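Preparing Office Desktop Computers for Surplus Transfer

Holtham Facilities Services
Revised 8/17/26

Departments returning desktop computers to the surplus store must complete the steps on this page before a pickup can be scheduled. The procedure applies to all staff-assigned machines. Laptops and tablets are covered separately.

Step 1. Confirm that all work files have been copied to the department's shared drive. Files left on a returned computer cannot be recovered once it has been accepted.

Step 2. Sign out of all accounts, shut the computer down from the menu and unplug the power cord. Disconnect the monitor, keyboard and any other attached equipment.

Step 3. Submit the Surplus Request in Zumia. Enter the asset number from the tag, the room number and the name of a contact person. Requests for more than 54 machines must be approved in advance by Koen Hoekstra.

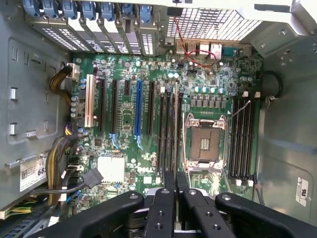 Storage drives are removed by the department's technical contact before pickup. The side panel should be taken off with the case lying flat on a table, and the drive placed in a labeled envelope. Expansion cards owned by the department may be taken out at the same time. On cases with blue plastic latches along the expansion slots, open only the latch for the card being removed. Thin wires that run to the board should be left connected, and the slot covers should remain with the case.

Step 4. Replace the side panel and attach the printed request to the top of the case. Power cords are to be coiled and packed in a separate box.

Step 5. Move the equipment to the pickup point named in the confirmation message. Pallets may not exceed 600 pounds. Allow 2 business days for collection.

Questions about drive envelopes should be sent to Uliana Stetsiuk. Questions about pickup times should be sent to Willy Nijs.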